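Goodall desk calculator, three months in

I do the books for my sister's plant nursery in Wendby and I'd forgotten how much I love a proper calculator. The Goodall has small, springy keys and a tax button you set once and leave alone. I got through 104 invoices in one sitting and my wrist felt great!
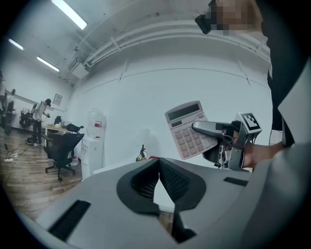 The check-and-correct function is the real star. It steps back through your entries so you can fix a typo without starting the whole column again (my old Iltau never let me do that). Two grumbles: the rubber feet slide on a glossy desk, and the manual's print is tiny. I'd still buy it again tomorrow, in any colour.

Irfan Ismail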